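Storage and Workspace Layout, Unit 5: Open metal racks

Okay, so last time we got through closed cabinets and I promised we'd do racks, which I like a lot more (you'll notice). Bring the sheet with your floor sketch on it. If you missed that class, get the sketch from somebody at your table before we start, and please don't redraw the room from memory. I've graded enough of those.

A rack is uprights, beams and bracing. The uprights carry the load down to the floor, the beams carry the shelf, and the bracing keeps the whole thing from leaning over sideways. People love to leave the bracing off! It's the fiddly part, it gets in the way of your elbow when you reach in from the back, and the rack stands up fine without it while it's empty. Then you load the top and give it a bump, and it starts to sway.

Try this with the little demo rack at the front. Take off one diagonal and push gently at shoulder height. Put it back and push again. Write down what you felt, in your own words. I don't need a formula yet.
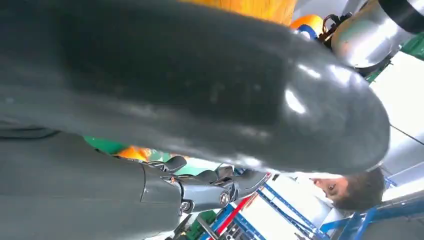 Next up, load. In the worked problem the Nitton bay is rated for 360 pounds a shelf, spread evenly, and that word "evenly" is going to do a lot of work for us. One heavy crate sitting in the middle of a shelf bends the beam more than the same weight spread end to end. So when the problem says the bay holds 1,000 pounds in total, you can't just pile it wherever you have room — you check each shelf first and then the bay.

Heavy things go low, light things go high, and whatever you grab all day goes between your knees and your shoulders. Arif Navaratnam taught this unit before me and had us mark that zone with painter's tape, and I still do it that way.

A word on corners. Beams meet uprights at 90 degrees, and you check that with a square while the bolts are still finger tight. Tighten everything first and you'll be fighting it for the rest of the afternoon (ask me about the Trerura job sometime).

For next class: finish the Nitton problem, both parts, and read the Clokmont handout up to the section on floor anchors. Skip the pallet stuff, we're not doing it in this course.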